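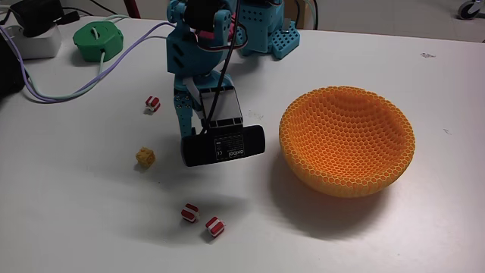
Thierry Besson wrote in February that the word "block" had been used for two quite different things in the first release, and asked that the striped cubes and the yellow one be given separate names before anyone built further on the labels. The present version adopts that request in full. The old word remains only in the change notes.

Resources > Household Objects > Flasau Small Items

Flasau Small Items: Data Card

Filed under: Tabletop, Sorting, Bowls and Containers, Object Names

Summary

Flasau Small Items is a collection of short records of small objects being placed in, taken out of, and arranged near an open bowl on a white tabletop. It is maintained by Nivow and is intended for work on object naming, written instructions, and the description of everyday tidying. The collection holds 400 records in this version. Each record consists of images, a written instruction, and a short statement of how the objects stood at the start and at the end.

Lucienne Fleury is responsible for the object list and the wording of the instructions. Questions about either should be sent to her through the Nivow contact page.

Objects

Striped cube. A small cube striped in red and white. The striped cubes are treated as interchangeable. No record depends on telling one from another, and the instructions do not attempt to do so except by position ("the striped cube nearest the bowl").

Yellow cube. A small cube with a porous, sponge-like texture. It is called "the yellow cube" throughout. The terms "sponge" and "yellow block" appeared in the first release and have been withdrawn from the instructions, though both are kept in the list of accepted synonyms.

Bowl. A large, round orange bowl, fairly deep, with an open honeycomb pattern over its whole surface. The instructions say "the orange bowl" or simply "the bowl." The word "basket" was used by several writers and is accepted as a synonym. "Dish" and "plate" are not accepted.

Tabletop. The white surface on which the objects rest. It is named "the table" in all instructions.

Activities covered

Put away. One or more cubes are moved from the table into the bowl. The activity is complete when every cube named in the instruction is inside the bowl and has been let go. A cube resting on the rim is recorded as not put away.

Take out. A cube is lifted from the bowl and set down on the table. Any position is acceptable unless the instruction names one.

Set apart. The yellow cube is moved away from the striped cubes, or the reverse. Annotators were asked to judge the result by eye. No minimum distance was fixed, and users who need one should apply their own rule to the end statements.

Each activity was allowed up to 90 seconds. Records that reached this limit are kept and are marked "unfinished" in the status field.

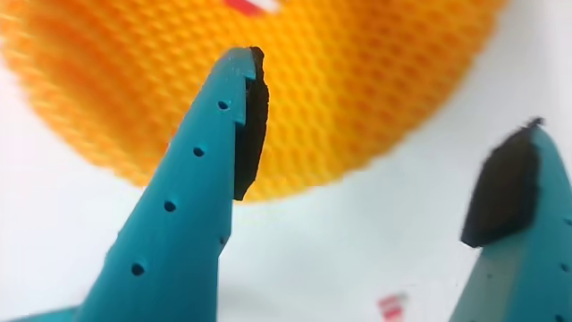 Unfinished records should not be discarded without review. Many of them contain a complete first step, such as one cube properly put away, followed by a second step that ran out of time. The end statement gives the position of every object in these cases as well, and it can be used in the same way as that of a finished record.

Instructions and wording

The instructions were written by hand in plain English. Writers received the object list and a start statement and were told to write what they would say to another person at the same table. Spelling was corrected. Word choice was left alone wherever it did not conflict with the object list.

For this version, 157 instructions were rewritten. Most of the changes replace "block" with one of the two current names. A smaller group concerned the phrase "in front of," which some writers had used from their own side of the table and others from the far side. These now refer to the side nearest the writer - the convention is stated again in the header of the instruction file.

Start and end statements

Every statement names the objects present and gives the position of each in relation to the bowl, the table edge, or another object. Positions are given in words only. Where two cubes rest close together, the statement says so and does not say whether they touch, as annotators disagreed too often on this point for the label to be of use.

An object partly hidden by the bowl wall is listed as present if it can be seen through the openings. This rule was settled late, and a few older statements may still say "not visible" for a cube lying inside the bowl. Corrections are welcome.

Related collections

The Leblanc collection uses larger household containers and follows the same format for its statements. The Basta list supplies the accepted synonyms for both. Users combining the two collections should note that "bowl" in Leblanc covers several items of different shapes, whereas in Flasau it always refers to the orange bowl.

Known limits

The range of objects is narrow by design. The collection contains no food, no cutlery, and nothing breakable. The color terms are few and strongly contrasted, and results obtained on them should not be taken to hold for objects of similar shade.

Work on names may also be affected by the striped cubes, which some annotators described as red and others as white when writing quickly. Both forms were changed to "striped" during review.

Change notes

Separate names for the striped and yellow cubes. "Block" withdrawn.
Convention for "in front of" stated in the header.
"Basket" added to accepted synonyms for the bowl.
Status field added for unfinished records.

Corrections

Please give the record name, the sentence in question, and the proposed wording. Corrections received by noon on a Friday are read the following week. Changes to the object list require the agreement of Lucienne Fleury and are held for the next version.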